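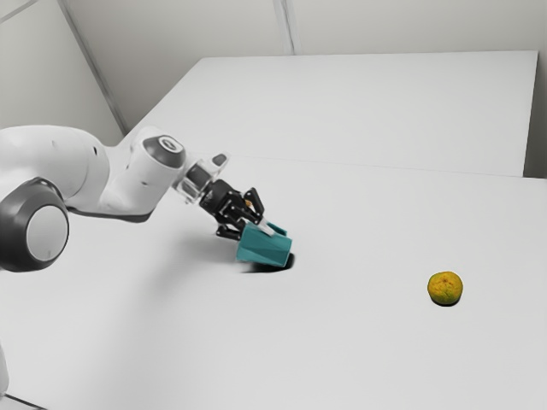
One respondent at the Pelgate site told the interviewers that a shared table stops being shared the moment a person leaves a coat on it. The remark came up during a conversation on evening access, and it was repeated, in other words, at both of the sites covered by this section. It is taken here as the starting point for the analysis of how surfaces are claimed, held and given up in public reading rooms.

Figure 3. Tabletop with a large clear area in front of a white arm (computer rendering).

4.2 Claims on shared surfaces

Earlier work on reading rooms has mostly dealt with seats. Seats are easy to record, and a seat is either taken or free. Table space is harder to treat in this way. A reader may sit at one place and spread papers across the next, or may leave for an hour and expect to find the same place on return. The Grirwood study recorded such cases under the heading of "holding" and did not separate short absences from long ones. We keep the term but apply it only to absences longer than 5 minutes.

The survey drew 905 completed forms from 2 reading rooms, Pelgate and Preda. The rooms differ in age and layout. Pelgate has long tables set in rows under the windows, while Preda has square tables placed between the shelves. Forms were handed out at the entrance and returned at the desk. Readers who had already filled in a form were asked not to take another.

In Preda, 72 percent of respondents said that they would ask before moving another reader's belongings. The corresponding question at Pelgate was worded differently in the first printing and the answers have been left out. Written comments suggest that the readers at Pelgate are more willing to slide a book or a folder aside without speaking, particularly when the room is full. Several of them described this as normal and did not regard it as rude.

Posted rules had little place in the comments. Both rooms display a notice on unattended items, and few respondents mentioned it. Most referred instead to what they had seen other readers do on earlier visits. The same pattern was reported in the Pusum interviews, where new members described watching the room for a time before choosing a place.

Section 4.3 takes up the question of lighting, which was raised mainly by readers who use the rooms after 6 p.m. in the winter months.

Last updated: April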